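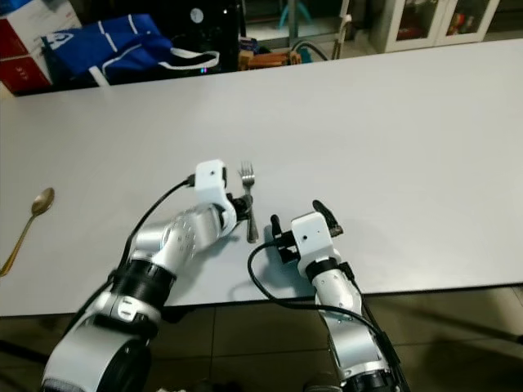 Two robot arms reach toward a metal fork on a long white table.

The Second Life of the Office Handset

Companies that once replaced their employees' mobile phones every two years are keeping them longer, and the work of looking after them has changed as a result

By Desmond Doucet

31 May 2018

When the regional freight company Carkau reviewed its mobile phone contracts last year, the finance department expected to approve a routine purchase. The company had 2,996 handsets in the hands of drivers, dispatchers, warehouse supervisors and office staff. Most were nearing the end of their second year of service, and under the policy then in force every one of them was due to be replaced.

The purchase was not approved. The company extended the working life of the handsets by a further year, set aside part of the savings for batteries and repairs, and asked its information technology department to report on the results each quarter. The first of those reports was presented to the board this month. It records fewer lost working hours than in the previous year and a sharp fall in spending on equipment. It also records a number of difficulties that the company did not foresee, several of which remain unresolved.

Carkau's experience is shared by a growing number of mid-sized employers. Smartphones have become more expensive, while the differences between one year's model and the next have become harder for the ordinary user to notice. An employee who reads mail, consults a delivery schedule and makes calls has little need of the newest camera. The two-year cycle, which was set in many companies by the length of the carrier contract, is now being examined on its own merits.

An inherited schedule

The habit of replacing telephones every twenty-four months owes a great deal to the way they were formerly sold. For many years the price of a handset was folded into the monthly service charge, and a customer who kept a phone after the contract had run its course often continued to pay the same amount. Under those terms there was little to be gained by waiting. Purchasing departments drew up their calendars accordingly, and the calendars outlasted the terms.

Most business plans now list the equipment and the service as separate items. Once the handset has been paid for, the monthly bill falls. At Fosmont, a consulting firm that advises employers on telecommunications spending, analysts have found that many clients had not noticed the change. Their invoices had been processed automatically, and the people who had negotiated the original contracts had moved to other positions.

Fosmont now asks each new client to complete an inventory before any discussion of new equipment takes place. The exercise is rarely quick. In one recent engagement the client's records showed 193 active lines for which no employee could be identified. A portion of these belonged to tablets kept in vehicles. Others had been assigned to people who had left the company, and their handsets were eventually found in desk drawers, fully paid for and still drawing a monthly charge.

The battery question

The component that most often determines the useful life of a smartphone is the battery. A lithium-ion cell loses part of its capacity with each cycle of charging and use, and heat speeds the decline. A phone mounted on the dashboard of a truck, connected to power all day and exposed to direct sun, ages a good deal faster than the same model carried in a jacket pocket.

Carkau's technicians learned this distinction early. The office staff reported few problems in the third year. Drivers, by contrast, began to return handsets that shut down without warning or failed to last through a shift. The company responded by testing the battery of every driver's phone at each scheduled vehicle inspection and replacing any that had fallen below a set threshold. The appointment takes 15 minutes when a loan handset is already prepared, and considerably longer when it is not.

The work has been made more difficult by the construction of the phones themselves. Handsets with a removable back cover, once common in company fleets, have largely disappeared. Current models are sealed with adhesive, and opening one without damage to the display requires heat, suitable tools and some practice. Carkau considered training its own staff for the task and decided against it. The repairs are carried out under contract by Drolus, a service company with workshops in several states.

Drolus has seen the nature of its business change. Cracked screens were formerly the greater part of the work it received from corporate customers. Battery replacements have now overtaken them, and charging ports are a steady third. The company has also begun to receive requests it once seldom saw, such as the replacement of a worn power button on a phone that is otherwise in good order. Two years ago, its managers observe, such a phone would simply have been retired.

Software and security

A battery can be replaced. The period during which a manufacturer supplies software updates cannot be extended by the customer, and it is here that the argument for longer service meets its firmest limit.

Security updates correct faults that might otherwise allow an outsider to read messages, obtain passwords or gain entry to a company network. Manufacturers differ widely in how long they continue to provide them. Some publish a clear schedule for each model. Others issue updates irregularly, and a buyer may have no means of knowing at the time of purchase when the last one will arrive. Two phones of similar price and similar performance may therefore have very different working lives.

Insurers and business customers have begun to take an interest in the matter. Contracts for the handling of medical or financial records increasingly require that every device with access to those records be running supported software. An employer that keeps a phone beyond that point may save the cost of a handset and lose the contract.

Bellini, which produces management software for company phones, added a feature to its console last year that displays the expected end of support beside each device. Administrators can sort their inventory by that date and restrict access for any phone that has passed it. The feature was requested chiefly by large customers -- hospitals and lenders among them -- but it has been taken up quickly by smaller firms, many of which had been keeping the same information in a spreadsheet or had not been keeping it at all.

For the purchasing department the lesson is a simple one, although it runs against long practice. A model bought late in its time on the market is usually cheaper, and it has already used up part of its support period. The discount must be weighed against the months that have been lost.

What employees think

The views of the people who carry the phones have received less attention than the figures. A company handset is a tool, and it is also, for many employees, a small sign of standing. Managers who were accustomed to receiving the latest model have not always welcomed the change in policy.

Carkau addressed the point with some care. The company allows an employee to request an early replacement on the basis of need, and defines need by reference to the duties of the position. Field inspectors who photograph damaged freight, for example, may be issued a phone with a better camera. A senior title does not in itself qualify. In the first quarter under the new policy the department received 40 such requests and granted fewer than half of them.

Some employees have asked instead to use their own phones for work. Arrangements of this kind reduce the employer's spending on equipment, but they raise questions of privacy and reimbursement that vary from state to state. Fosmont advises its clients to obtain legal counsel before adopting one, and to put in writing what the employer may and may not erase from a personal device when an employee leaves.

Retirement and resale

Every phone does at last come to the end of its service. Under the two-year cycle, a company could usually recover part of the purchase price by selling its handsets to a reseller. Phones that have been in use for three or four years bring much less, and those with visible wear may bring nothing beyond the value of their materials.

The loss of resale income should be included in any calculation, and it often is not. In Carkau's case the amount was modest when set against the cost of new equipment. A company with lighter use and handsets in better condition might reach a different conclusion, particularly if it buys premium models that hold their price well through the second year.

Before any phone leaves the company it must be erased, removed from the management console and released from its account. The last step is the one most frequently overlooked. A handset that remains tied to the account of a former employee cannot be set up by its next owner, and resellers either return such phones or pay only for parts. Drolus now checks for account locks on receipt and sends the customer a list of the affected units.

Carkau intends to continue its present policy through the end of the current contract. The drivers' phones will be considered separately from those of the office staff, with a shorter period of service and a more durable model. A request for bids is being prepared, and for the first time it will ask each supplier to state in writing the date on which software support will end.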